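Washing sweatshirts inside out, does it matter?
Laundry and Clothing Care > General

hornbeam_kg
Posted 27 January 2024
I've been having trouble with pilling on my sweatshirts, mostly under the arms and along the front where a seat belt rubs. I wash everything at 30 degrees, normal cycle, spin at 1,000. My sister says I should be turning them all inside out. My mother never did and hers lasted for years. Is there a real difference or is it one of those things people repeat?

Kagiso Ntuli
Inside out does help. Most pilling comes from the outside of the fabric rubbing on zippers, jeans and towels in the drum. Turn it inside out and the inside takes the rubbing. It won't fix the seat belt problem.

pennyroyal
I'd look at the load before anything else. If you wash sweatshirts with jeans you will get pills no matter which way they face. I do knits in one load and anything with a zipper in another.
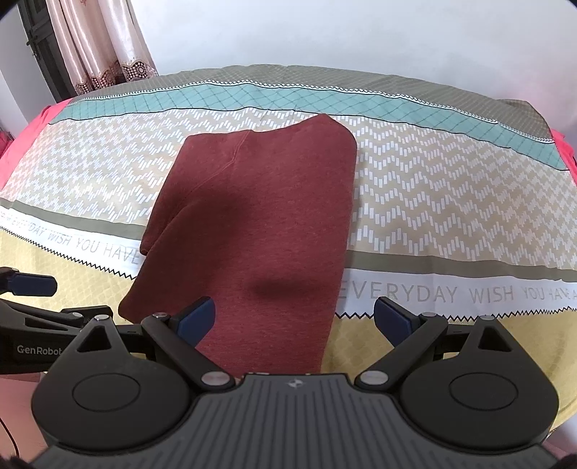
The other thing is the spin. I dropped mine to the lowest setting for knits and the cuffs keep their shape better. They take a day longer on the rack in winter, so plan for that.

Ashley Penrose
I don't agree about the low spin. A soaking wet sweatshirt on a hanger stretches a lot worse than one that was spun properly. 1,000 is fine for cotton blends. Dry it flat if you're worried.

pennyroyal
I said rack. I don't hang them.

Ashley Penrose
OK, missed that. Flat on a rack is fine. I still think a higher spin is easier on everyone if you live in an apartment with no airflow.

hornbeam_kg
They do go in with jeans. We only have the one small machine and I was trying to keep it to two loads a week. What about fabric softener?

Kagiso Ntuli
Skip it. It leaves a coating and fleece linings go flat. Half the detergent you're using now is probably enough too.

mudroom_dave
Softener never hurt any of mine. I've used it on the same gray hoodie since high school. What did hurt it was the dryer on high.

Kagiso Ntuli
Depends on the lining, I guess. I had two that matted up and both got softener every wash.

tallgrass
For the pills you already have, a fabric shaver works. Lay the sweatshirt on something hard and flat and go slowly near the seams. I put a hole in a sleeve in November by pressing too hard over a fold.

hornbeam_kg
Thanks. I'll split out the jeans, turn the sweatshirts inside out and leave the spin where it is for now. Any brand of shaver, or are they all the same?

tallgrass
Mine is a cheap battery one from the drugstore. The plug-in kind is stronger if you have a lot to do. Get one with a spare blade.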